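Refinishing a dining table, is hardwax oil worth the hassle over poly?

Posted by tablelegs3078 in Home & Furniture > Wood finishing

Hi all, first post after a lot of lurking! I have a big old dining table that I bought secondhand in May from a couple who were moving out of Fostberg, and I need some help deciding what to put on it. The wood underneath is gorgeous, but the finish is shot. There are white rings, a sticky patch at one end where I think a kid lived, and the whole thing feels a little tacky when it's humid out. I'm guessing old lacquer.

So far I've stripped one leaf with the citrus goop (took two rounds, smelled like a cleaning aisle for days) and sanded it to 120. It came up really nice. Now I'm stuck. My brother-in-law says water-based poly, three coats, done, stop thinking about it. The guy at the paint counter says hardwax oil and tried to sell me a little can of Sistunex that cost more than the table did. And my neighbor swears by plain tung oil and has a lot of opinions about it.

We eat at this table every night, we do homework on it, and there will be spilled juice. I don't mind some upkeep but I also know myself -- if it needs babying every month it won't get babied. What would you do? And do I need to go finer than 120 first?

Thanks in advance!

rustia_workshop
14 replies in this topic

Your brother-in-law isn't wrong but I'd still go with the hardwax oil. I've done both on tables that get used hard. Poly is tougher on day one, no argument there. The trouble comes a few years in when you get a deep scratch or a worn spot where somebody's elbows go, and you can't really patch it. You end up sanding the whole top again. With oil you scuff the bad area, rub a bit more in, buff it off and go make dinner.

For sanding, go 120, then 150, and stop. I know it's tempting to keep going until it feels like glass, but oil needs something to grab and if you polish the wood too much it just sits on top and stays gummy. Vacuum really well between grits, then wipe with a barely damp rag to raise the grain, let it dry, and hit it lightly one more time with the 150.

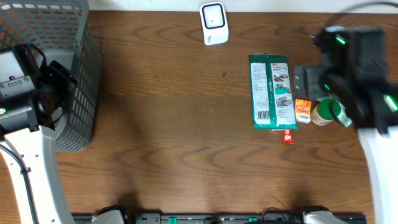

Put the oil on thin. Thinner than you think, then wipe off more than feels right. Almost every "my oil finish is sticky" post on this site comes from somebody who flooded it on and went to lunch. I use a white pad and work one section at a time, going with the grain, and then I come back with a clean cotton rag and take off everything that will come off. Wait overnight, do a second coat the same way, and that's plenty for a dining table. Three if it's a really thirsty wood.

Also (please, please) don't ball up the oily rags and toss them in the trash. They can heat up all by themselves and catch fire. Lay them flat outside on concrete until they're stiff, or drop them in a metal can of water with a lid.

Give it a good 2 weeks before you let the juice crowd near it. You can eat on it sooner with placemats, just don't leave anything wet sitting there. Mine needs a fresh wipe of oil maybe once a year and it takes less than an hour, so I think you can handle that one!

One more thing, test it on the underside of the leaf first. Oil warms the color up quite a bit and some people are surprised by how much darker it gets.

ibrahimfixesit

Poly. Kids = poly. You can get matte now and it doesn't look like plastic anymore. I did ours 11 years ago and all I've ever done is wipe it with a sponge.

oldmapleguy

Agree with the first reply on most of it, but I'll stick up for the neighbor a little. Tung oil is lovely stuff, it just takes forever. I did a sideboard with the pure kind and it was weeks before I trusted it with a vase. For a table you need back in service I wouldn't.

What I'd really want to know is whether it's solid or veneer. You said "secondhand" and "big" and that could be either. Look at the end of the leaf. If the grain lines on top carry on over the edge and turn into end grain, you've got solid wood and can sand away. If there's a thin layer with something different under it, put the power sander down and do the rest by hand, and only just enough to get the old finish off. I went straight through the veneer on a desk once at the corner and there is no good fix for that, I ended up keeping a lamp on it.

About the sticky patch: strip that end a second time before you sand it, even if it looks clean. Years of furniture polish get down in there, and if it had silicone in it you'll get little craters in a poly coat. Mineral spirits on a rag, wipe in one direction, flip the rag, repeat. Then let it air out with the windows open.

Oh, and whichever one you pick, put at least one coat on the bottom of the top too. It helps keep the wood from taking on moisture unevenly and cupping on you over the winter.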